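4.3 Preparing the Bedroom Cell for Garment Handling

This section covers set-up of the Drurer two-hand unit for folding and hanger work on a bed surface. Complete section 4.2 (hand calibration) first. The unit must be in HOLD before anyone reaches into the work area.

1. Park the base at the foot of the bed and lock both casters.

2. Pull the fitted sheet over all corners of the mattress. Small creases are acceptable. Flatten any ridge higher than 20 mm in the area where garments will be laid.

3. Tilt the head down until the headboard is at the top of the live view and the working side of the bed is fully visible.

4. Place the laundry container within reach of the hand that will load it. Open it fully.

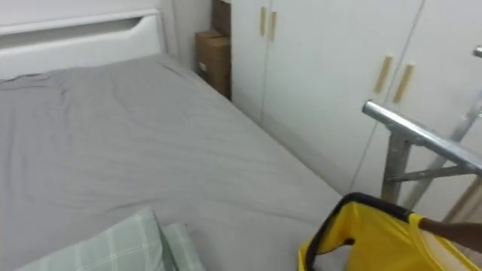 Reach limits are stored per room, so a container that is moved after step 4 must be taught again. Open the Jirport console, select Fixtures, and touch the rim at two points with the index finger of the loading hand. The rim has to face up and stay open. A collapsible bag with a contrasting band, such as the yellow one with black trim at the foot of the bed, can be taught by the band alone. Metal racks next to the container must be entered as keep-out zones, including the open ends of any rails.

CAUTION: Bright reflections on metal tubing can be read as an edge. Turn off direct lamps before teaching a keep-out zone.

5. Lay the work mat on the sheet, pattern side up. Use a light mat with a fine grid or check. Plain gray mats do not give enough contrast against a gray sheet.

6. Lay the garment on the mat with the collar toward the headboard. For hanger work, check that the hook lies clear of the collar and points away from the hands.

7. Run Approach Test from the console at 20 percent speed. The hand should stop beside the collar with the fingers spread. Keep one hand on the stop button during the first pass.
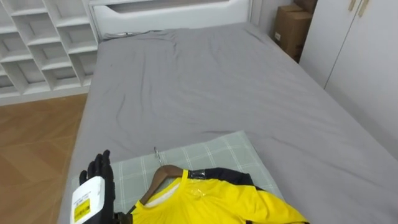 Figure 4-6. Left hand beside the collar, shirt and hanger laid out on the mat.

8. If the hand stops over the garment, repeat the mat registration in section 4.2.5. If it stops short of the mat, check the wrist offset.

Note: Film or plastic wrapping on a garment changes how the fabric reads near the neck. Select Glossy in the Surface menu before running the test on wrapped items – the setting does not carry over to the next job.

9. Save the room profile. The console holds up to 61 profiles.

Service interval: inspect the finger joints every 1000 grasp cycles. Keep the label on the back of the hand clean and uncovered. Replacement finger sets are ordered from Makowska under the Drusitz parts list, group 2.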